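Über uns

Zevetti ist eine Nähwerkstatt mit angeschlossener Schule in Gulau. Wir ändern und reparieren Kleidung, Vorhänge und Polsterbezüge und geben Kurse für Erwachsene und Jugendliche ab zwölf Jahren. Die Werkstatt liegt im Erdgeschoss der ehemaligen Weberei am Kanal, der Eingang ist auf der Hofseite.

Wie es angefangen hat

Der Betrieb begann als reine Änderungsschneiderei mit zwei Maschinen und einem Bügeltisch. Die ersten Kurse fanden abends nach Ladenschluss statt, immer mit 4 Teilnehmern, mehr passten nicht hinein. Nach dem Umzug in die Weberei kam ein eigener Kursraum dazu. Seitdem laufen Werkstatt und Unterricht parallel, auch tagsüber. Eine zweite Annahmestelle haben wir in Drustport, in den Räumen der Reinigung Gökçe. Dort wird nur angenommen und ausgegeben, genäht wird in Gulau.

Was wir machen

Den größten Teil der Arbeit machen Hosen, Reißverschlüsse und Mantelfutter aus. Dazu kommen Vorhänge nach Maß und Bezüge für Stühle und Bänke -- auch für Gaststätten, dann meist in der ruhigen Zeit ab Oktober. Leder nehmen wir nur nach Ansicht an. Brautkleider ändern wir, fertigen sie aber nicht neu. Im vergangenen Jahr haben wir 2.531 Aufträge abgeschlossen.

Kurse

Der Grundkurs umfasst 12 Abende. Am Anfang stehen Einfädeln, Geradstich und das Lesen eines Schnittmusters, am Ende ein Rock oder eine einfache Hose. Wer schon nähen kann, steigt im Aufbaukurs ein. Maschinen, Scheren und Garn sind vorhanden, den Stoff bringen die Teilnehmer selbst mit. Eigene Maschinen dürfen mitgebracht werden, sollten aber vorher gewartet sein.

Jugendliche zahlen den halben Preis. Mit zwei Schulen im Ort gibt es außerdem Projektwochen, in denen alte Jeans zu Taschen verarbeitet werden. 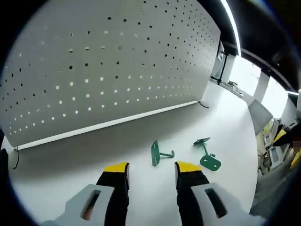
Gökçe in Drustport meint, die meisten Leute brächten ihre Sachen zu spät, eine aufgegangene Naht sei schnell gemacht, ein ausgerissener Stoff dagegen nicht. Dem schließen wir uns an. Kleine Schäden kosten wenig und sind meist innerhalb einer Woche fertig.

Stoffreste

Im Regal neben der Annahme liegen mehr als 60 Reststücke, nach Material sortiert. Sie werden nach Gewicht verkauft. Sehr kleine Stücke gehen kostenlos an Kindergärten -- bitte vorher anrufen.

Stand dieser Seite: 2023-02-23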